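Equipment planning for hand-held gripper work

Equipment planning for hand-held gripper work is the part of a robotics project in which the buyer decides how many grippers are needed, which parts will wear out, and how the money is divided between the first purchase and the later repairs. The subject is usually treated apart from the purchase of robot arms, as the sums are smaller and the orders come more often.

Background

In the older way of budgeting, a laboratory bought one arm and one gripper together, and the gripper was a single line in the offer of the supplier. When hand-held grippers came into use, this habit did not fit well any more. A hand-held tool is carried by a person, it is used on many different tables during one day, and it is put down less gently than an arm would do it. The workshop at Larndale was among those which moved the grippers to a separate budget, under the name "small tools", and this name is still found in its purchase forms.

Cost groups

The costs are normally placed in groups. The first is the tool itself, meaning the body and the linkage. The second is the finger pads, which touch the objects and are ordered again during the life of the tool. Screws, bushings and other small hardware make the third group, and it is often forgotten in the first year. Working hours for assembly are sometimes counted as a fourth group, but many laboratories pay them from the salary budget and do not show them.

Pads are the most discussed item. A pad which is fixed with screws can be changed by the operator with a simple key, while a glued pad must go back to the workshop. For this reason the screwed type is preferred in plans where the tools are used far from the place of repair, even if the price per piece is higher.

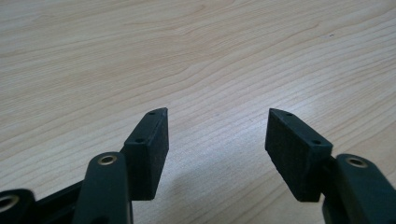
Ghazal Ghorbani objects that buyers look at the price of the pads and do not look at the joints, and that a plan without spare bushings is only half a plan. In her opinion the joints should be listed one by one in the order, with the size written next to each. Palesa Kekana has answered that such a list is useful only when all the tools come from the same series – with mixed series it becomes long and nobody keeps it correct.

Number of units

A common rule is to buy three tools for every two operators, so that one is always free for repair. The rule comes from the planning guide of the Pemus project, where it was written by Rutilio Esquivel, and it has been copied in many other places without its footnote. The footnote says that the rule is meant for daily use. For use on single days in the month, one tool per operator is enough.

Larger orders can lower the price, but they bring a risk. The design of the linkage may change between series, and spare parts for the old one may no longer be sold. Farah, a small supplier of spare parts, keeps old sizes in stock for five years after the last delivery. Dilano gives no such promise and makes the parts again on request, with a minimum order of 500 pieces, which is too many for most laboratories unless they buy together.

Timing of purchase

Where the budget year ends in December, many orders are sent in November, and the delivery times become longer in that month. Þórarinn Ingvarsson recommends to send the order for pads in spring, separately from the tools, and to leave the order for hardware open during the year. Some finance offices do not accept open orders. In this case a small fixed amount is reserved and what remains of it is given back.

See also

Spare parts management
Tool life
Shared purchasing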